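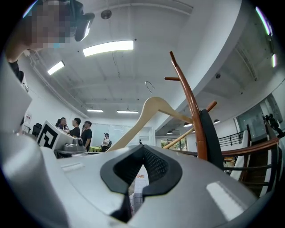

I joined Dendeck in January because Octavio Cabrera owed me money and offered me a bass slot instead. That's how I ended up at the Grgić, a basement club with a stage the size of a pool table and a dressing room that was mostly pipes. The night of our first real show I stood in there staring at a pale wooden hanger, all smooth and curved like the neck of a nicer bass than mine, and tried to remember the second verse of "Tridadach." Nothing. Not one word!

"You only sing the oohs," Octavio said.

"The oohs have an order," I said.

We went on after a duo called Sterkon, who had played one chord for 200 people and gotten a standing ovation (okay, there were no chairs). By the time we'd plugged in, most of the room was out on the sidewalk smoking. I could see my sister, the bartender, and a guy in a raincoat eating soup. Soup! At a rock show!

Octavio counted us in way too fast. I missed the first change, caught the second, and somewhere in the bridge my amp quit – no pop, no hum, just gone. So I sang. I sang the bass part, all of it, dum dum dum, right into the mic, and the soup guy put down his spoon and started singing it back to me.

People drifted in to see what was so funny. We played seven songs that night and I was audible on two of them.

"You still owe me money," I told Octavio in the van.

He turned up the radio and asked if I wanted to drive.

More short fiction
The Tuba Upstairs
Encore for a Parking Lot
My Brother's Drum Kit

Back to top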